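Ticket 1307
Product: Hilance invoicing, desktop version
Subject: Invoice PDF shows wrong totals after update
Status: Waiting for customer

Opened 9:14

Hello support team,

Since the May update my invoices have a wrong total when I export them to PDF. On the screen the total is correct. In the PDF it is lower, always by the amount of the last line. For one invoice to my customer Grivirgate I have 161.00 on the screen and 108.00 in the PDF. The last line is delivery, 53.00, so it is exactly this line which is missing in the sum. The line itself is printed, only it is not added.

What I tried already:
Restarted the program and then the computer.
Exported to a different folder.
Removed the delivery line and typed it again. Same result.
Made a new invoice with two lines only. This one is correct.

I attach both PDF files.
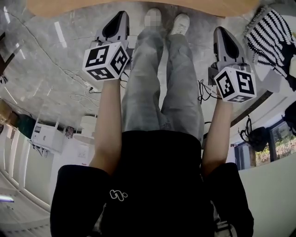 I made more tests after lunch. The error comes only when the invoice has 5 lines or more. With four lines the total is good. It does not matter if the last line is delivery or a normal article. I also changed the template from Fletow to Plain, and with Plain the total is correct for any number of lines. So I believe the problem is in the template and the calculation is fine.

Reply from support, 14:02

Thank you for the detailed tests. Please open Settings, Templates, Fletow, Edit, and tell us what is written in the field "Rows in sum". Please do not change it yet. Also please tell us if you ever edited this template yourself.

Reply from customer, 14:40

In the field is written 4. I did not edit the template by myself. It was prepared by the company Hashmi, who installed the program for us, and I don't know if they changed something there. Before the update the totals were right with the same template.

Reply from support, 15:25

The old version ignored this field and the new version reads it. Please delete the number, leave the field empty, save, and export the same invoice again. An empty field means all rows.

Reply from customer, 15:51

I did it and now the PDF shows 161.00. I will check the other invoices too. Two questions are still open for me:

1. Some wrong invoices were already sent. Can I export them again with the same invoice number, or must I make a correction?
2. Will the next update put the number back in the field?

Please keep the ticket open until I have checked all of them.

Reply from support, 16:10

For question 2, no, updates do not overwrite a saved template. For question 1, you can export again under the same number, but please ask your accountant if this is allowed for invoices already sent. Ticket stays open.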